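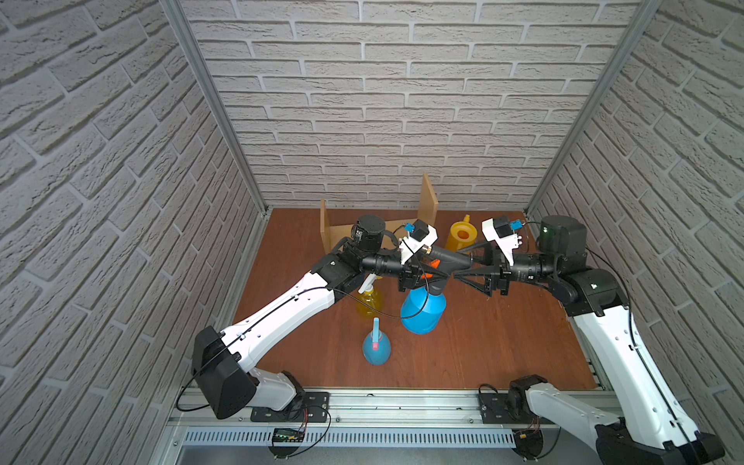
Look at the bricks. Staggered rows, light mortar lines in between.

Why don't brick walls fall over?

Quick one today, lots to get through.

Pick any brick in the grey pattern. Look at the one above it. Not straight on top, is it? Shifted along. That's called staggered. Builders call the pattern a bond.

Why bother? Try it with toy blocks. Stack them in tall piles, side by side, all the joins in one long line going up. Now push one. Whole pile goes! Build it again with each block sitting across the gap between two blocks underneath. Push it. Much harder to knock down, becuase every block is holding on to its neighbours.

What's mortar?

The pale lines. On a real wall it's a mix of sand, cement and water, squashed between the bricks like jam in a sandwich. Goes on soft, sets hard. On panels with a brick pattern, like these, you get the look of rows and lines on a sheet. Handy indoors. Run a finger over a rough bit of real wall some time (gently, it scratches).

Corners next

A flat wall on its own is wobbly. Stand a birthday card up without folding it. Flop. Fold it down the middle, open it a bit, and it stands. Same with the two light tan boards near the back. Both upright, joined at an angle, making a low corner. Each one stops the other tipping.

A square corner is 90 degrees. Doesn't have to be square though, the card stands at lots of angles.

Things to try

Build a wall 3 blocks high, straight piles first, then staggered. Which one takes the bigger push?

Find a brick wall on the way home. Do the bricks all face the same way? Some walls have little short ends showing, thats a different bond.

Draw one. Start at the bottom row, its easier.

Karim Jaber, for the Tisavholm children's pages. More on roofs in November.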